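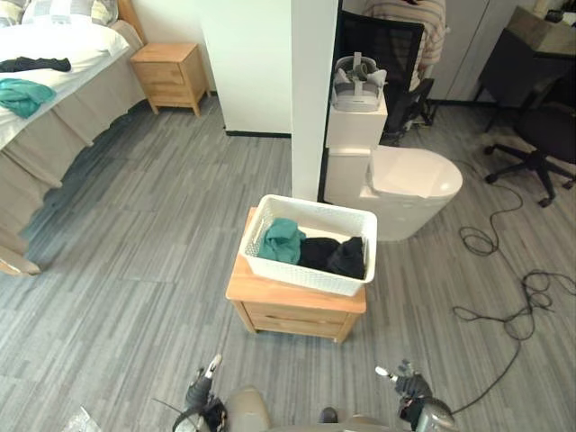
Tellivow has suspended unattended running of its Fladier household robot after a gripper fault during laundry trials at the company's Stunurthorpe test site. The left gripper failed to release on command and held its closing force until the arm was powered down. The fault was logged in 2 of 1,618 pick cycles, both on a Monday and both while clothing was being moved between the bed and the white plastic basket on the nightstand. There were no injuries.

Engineers traced the fault to a release signal dropped by the wrist controller when its message queue reached 128 entries. The controller reported the gripper as open, so the arm continued its programmed move.

"The stop circuit worked as designed. The status report did not, and that is the part we are correcting," said Humaira Gilani, head of product safety at Tellivow.

Revised firmware, Ninh 2, checks finger position before any arm movement. Attended trials continue. Unattended running will remain suspended until testing of the revision is complete in October.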